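Ventura bridge round, anyone reading the terms?

nirkel_dan
Posted Saturday, March 30, 2024
Ventura closed its bridge in February. Convertible note, 20 per cent discount, no cap. Zoler led again. I hold a small position through the Nirkelberg syndicate and have had no notice about pro rata.

tariffwatch
The syndicate lead has to pass the notice on within six working days. Check your side letter. Mine came by post.

brullance_lp
An uncapped note suits the founders and Zoler. It does nothing for small holders. Brullance passed on the same terms last year.

nirkel_dan
Brullance passed on price. The cap was never discussed.

brullance_lp
I was on the call. It was discussed.

tariffwatch
Either way, the discount applies at conversion. On a holding of 1000 shares the dilution is modest unless the next round is flat.

r_huerta
Rocío Huerta here, I run the syndicate admin. Notices went to all 938 members by email - please check your junk folders. The pro rata form is on the members' page.

nirkel_dan
Found it, thanks. The form asks for a holding reference and mine isn't on the certificate.

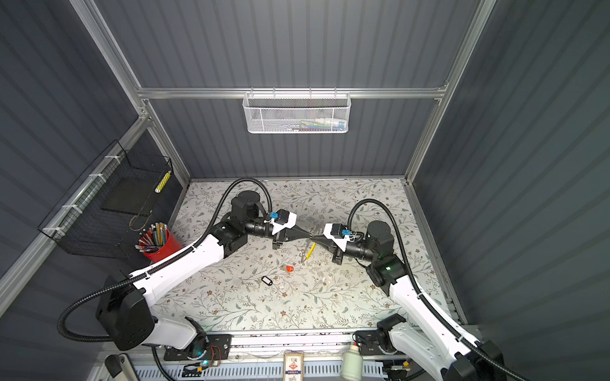 It isn't on the cover letter either, so I'll send the form in with that box blank.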